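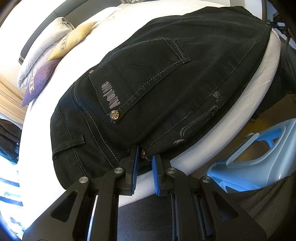 Robots that fold pants get cheaper to train, slightly

A group at Menmont has published a method for teaching robots to handle clothes, and it leaves the robot out of the lesson. People pick up a hand-held gripper with a camera on it and deal with their own laundry in their own bedrooms. The recordings then go to a robot arm that has never owned a pair of jeans.

The method, called Jernum, was trained on 723 recordings of denim alone. Earlier systems tended to grab whatever fabric was closest and hope. Jernum first looks for the waistband, on the theory that most pants have one, and plans its folds from there. Black jeans on a white bed were easy. Black jeans on a dark blanket remain an open problem, for the robot as for everybody else.

In tests, the arm finished 8 folds out of 10 on pants it had not seen before. The two failures were put in a drawer anyway. Flistico, which supplied the arm, says towels are next. Fitted sheets are listed under future work.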